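Trernwood Home Networking list
Date: August 1, 1999
Subject: Re: Joining two patch leads, and keeping the spares in order

On the list last night it was written:

> We have just moved the study from the front bedroom to the back of
> the house and the blue lead that used to reach the hub now stops
> short by the width of the landing. I have a second lead, also blue,
> and I was told in Lendbridge that I could buy a little black box
> that takes a plug at each end and makes one long lead out of two.
>
> Before I spend the money, does it work, and is it a bad thing to do?
> Someone at work said every join slows the network down. Also, does
> it matter which way round the box goes, and do I have to do
> anything to the plugs first?
>
> Second question, which may be off topic. All my adapters and spare
> plugs live in one carrier bag with the pens and the fuses. How do
> other people keep theirs?

Yes, it works, and for a landing it is fine. I have had one under the hall carpet for two winters and have not had to touch it.

The thing to ask for is an in-line coupler, the straight-through sort. There is another kind which looks the same from outside and has the pairs crossed over inside. That one is for joining two machines directly, with no hub, and if you put it between your computer and the hub you will get no link light. Ask at the counter and check the label on the packet, and then write "straight" on the box itself, as the packet will be in the bin within the week. I bought one of each from Rennie in the spring and had to test them both to find out which was which.

It does not matter which way round it goes. Both ends are the same socket. You do not need to do anything to the plugs except look at them. The small plastic tab on the top should be whole and should spring back when you press it. If it has snapped off, the plug will still go in but there is nothing to hold it there, and a door or a foot will have it out again. Look at the gold contacts too, and if any of them is bent or sitting lower than the rest, do not use that lead.

On speed, a join does not slow anything down in the way a narrow pipe would. What it does is add one more place where a contact can be poor. With a good coupler and two good leads you will not notice it. I would not put three in a row. The limit on the whole run from hub to computer is far longer than any house on this list, so length is not your trouble either.

The way I do it is on a clear table with both leads to hand before anything goes near the skirting board. Put the box down flat and bring the plug to it straight, with the tab on the side where the notch is. Push until it clicks. If it does not want to go, turn the plug over and try again, and do not force it. Then do the other lead, and give each of them a gentle tug. After that, connect one end to the hub and the other to the computer while the whole lot is still on the table or the floor where you can see it, and look for the light at both ends. Copy something large across, a folder of pictures will do. Only then run it along the landing.

When you come to lay it, leave a loose loop on either side of the box so that neither lead is pulling on it. Do not bend the lead sharply round the door frame, and do not staple through it. I know it sounds obvious, but I have taken staples out of two. The clips with a nail on one side are the ones to get. Guletti sell them in white and in grey, and the white ones match gloss paint well enough. Keep the join out of the doorway itself and away from any radiator.

If you find you want the lead there for good, measure the run and buy one in the right length, and put the coupler back with the spares. I tend to think of them as something to get you through the month.

As to the second question, it is not off topic as far as I am concerned. We had a long thread about it last August and nothing was settled.

I gave up on the single bag. Everything small and sharp went to the bottom and everything with a tab on it lost the tab. What I do now is turn the lot out on the table every so often, put it in a row along the back, and work along it. Clear bags and clear tubs are better than tins for this, as you can tell what you have without opening them. Pens go in one place and are not allowed in with the plugs. A shallow bowl is useful while you are sorting, for the bits that you cannot put a name to, and it gets emptied before you finish.
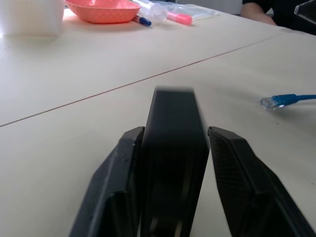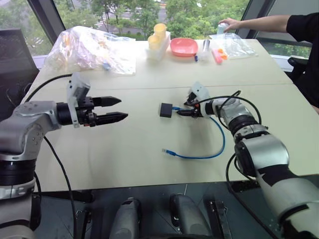 Blue network cable and the cream table

For the leads themselves, coil them loosely in the direction they want to go and tie them with a strip of something soft. I use the ties off bread bags, which are not soft, and I keep meaning to change. Put a bit of masking tape near one plug and write the length on it. If you have any crossed leads, mark both ends, in a different colour if you can. Mine have red tape.

Couplers go in a bag on their own, with the tested ones separate from those I have not got round to. Loose plugs that have not been crimped go in a tub with a lid. Fuses go back in the kitchen drawer with the torch, where anyone in the house can find them, and I would get those out of your carrier bag before anything else.

One thing I have not found an answer to is the power supplies. They are all black, they all have a different end on them, and the printing is too small to read under the lamp. I have started tying a label to each one when it arrives. That is no help with the ones I already had. If anybody has a method I would be glad to see it on the list.

The old thread should still be in the archive if you search for "carrier bag". Message 137 is the one with the list of tub sizes, and 212 has the correction to it, so read both. The link in 212 to the Lendbridge price list has stopped working and I do not have a newer one.

Let us know whether the light comes on.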